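From: Gunhild Norðdahl
To: smallparts list
Subject: Re: Trays, belts, and where the lamp goes
Date: Sunday, 9:40 pm

Ginette Fehr wrote:

> Hello all,
>
> I am setting up a proper sorting table at last. Until May I was working on
> the dining table, and the dining table has now been reclaimed by people who
> want to dine. The new spot is in the back bedroom. The stock is buttons,
> buckles and snaps, mixed, from the Patrício closing sale, and I have sorted
> 286 bags so far and have lost the will to look at the rest.
>
> Three questions.
>
> 1. Does the color of the tray matter? Jade swears by white. My eyes don't
> agree with Jade.
>
> 2. Is a small belt worth the table it takes up? Francine offered me hers
> and seemed very eager to see it go, and that worries me.
>
> 3. Desk lamp: left, right or behind? Mine is a Jusen with the clamp, and
> the clamp has opinions.
>
> Also, the tabletop I have is white melamine. I can cover it if there is a
> reason to.
>
> Ginette

Ginette,

Welcome to the back bedroom. I have been in mine for nine years and they do bring me soup.

I'll take your questions in the wrong order, starting with the tabletop, which you tucked in at the end as if we wouldn't argue about it. Cover it. White melamine under a lamp is like sorting on a snowfield. I did it for one winter with a Denico sheet that the catalog called "restful," and by four in the afternoon I was seeing little gray buttons that weren't there and missing the ones that were. Brown is dull and I recommend it. Smooth brown, no grain, no pattern. If you use painted board, go over it with 600 grit before the last coat or every snap will find the one rough spot and sit on it. Felt looks lovely and eats seed beads. Cork is worse. I know Su-bin likes cork and Su-bin is wrong, and we've been over it on this list often enough that I won't look up the thread.

Trays. Color matters a great deal, and not for the reason Jade gives. She wants white so she can see the contents. Fine, if you have one tray. Once you have two, what you need is to know which one your hand is over without stopping to think. I use red for things that aren't finished and green for things that are. Red is the bag I've just tipped out, the odd ones, the buckle with its tongue missing. Green is counted and going into an envelope. I didn't invent this, traffic did.

Shallow ones, please, with a raised rim. Deep trays turn into storage. You put a handful in on Monday and the following spring there's a layer of sediment. And don't feel you have to line them up like silverware. Letting the front one lap over the edge of the one behind saves a surprising amount of table, provided you're not the sort of person who has to straighten it every time you walk past. (I am. I sit on my hands.)

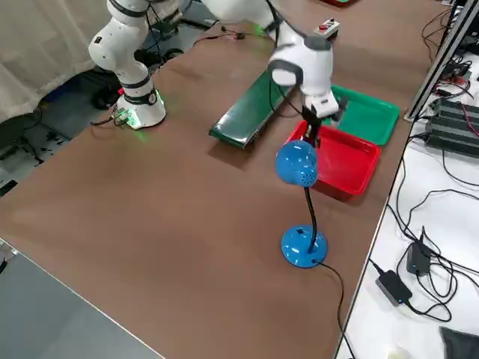
Red tray in front, green tray behind, belt to the left of both.

The belt, then. Francine's eagerness should worry you a little. Hers is the Avach, and I borrowed it for a month, so I can tell you that it works, that it hums in B flat, and that it is longer than you remember every time you try to put something beside it. A belt is worth having if you sort one kind of thing in quantity, and a nuisance if you sort many kinds in dribs. With mixed stock from a closing sale you're somewhere in the middle. Take it, use it for the snaps, and if you hate it you can offer it on to the next person in a bright voice.

If you do take it, two things about placing it. Set it on the diagonal. Everybody's first instinct is to run it square along the front, and then you've built a small fence between yourself and your own trays. On a slant, the near end comes toward you, the far end goes off where you don't need it, and you get a decent patch of table beside it for the trays. The other thing is to lay it flat on the top with no feet or blocks under it. I raised mine on two paperbacks for comfort, and what I got was a nice dark slot where buttons went to retire. I'm fairly sure there's still a set of four in the Avach somewhere, mother-of-pearl, 19 mm. Francine, if you're reading, those are mine.

A dark green belt is good for pale stock and hopeless for dark green stock. You'd think that went without saying, but I spent an evening on military surplus before it came to me.

Lamp. Opposite your working hand, and farther back than feels right. If it's too close, you get a hot spot on the tray and a hard shadow on the far side of everything, and you'll be picking up shadows. Farther back, the shadows go soft and you can ignore them. A glossy belt will throw the lamp straight back in your face at certain heights, so before you tighten that clamp, sit down, hunch over the way you really do at ten at night (not the way you sit when someone comes in), and move the head until the glare slides off. Then tighten it. The Jusen clamp will droop by a finger's width over the first week. Fold a bit of inner tube into the jaws.

Cables go off the side of the table, not the front. I mean all of them, the lamp and the belt and the radio and whatever you charge your phone with. If they come off the front you'll hook one with a knee, and then you'll be learning what mixed buttons sound like on floorboards. Mine go down the left. I used to tie them to the table leg until the day I wanted to move the table.

On losing the will: I keep a tally on the wall, in pencil, of bags done. It stands at 1678, and that number includes every bag I did twice because I'd put it back in the red. Don't start a tally if you're competitive. Su-bin started one, and there was a period when we weren't pleasant to each other.

What I'd like to hear from the rest of you is what you do about envelopes. I've got the trays settled and the lamp settled and then I turn around and the envelopes are on the bed, on the chair, and under the cat. Jade had a rack made from a plate drainer, I think? If there's a measurement for the slot spacing, I'd take it. Mine are the small brown ones and they slump.

Ginette, send word about whether Francine delivers or whether you have to go and carry it yourself. It goes in a hatchback if you put one seat down. It doesn't go in a hatchback if you don't, and she'll tell you it does.

Gunhild

PS. The buckle with no tongue: keep it. Someone on the list will have a tongue with no buckle, and I'd like to be there when you find each other.

--
smallparts mailing list
To stop getting these messages, reply with "leave" in the subject line. Replies go to the whole list, so mind what you say about cork.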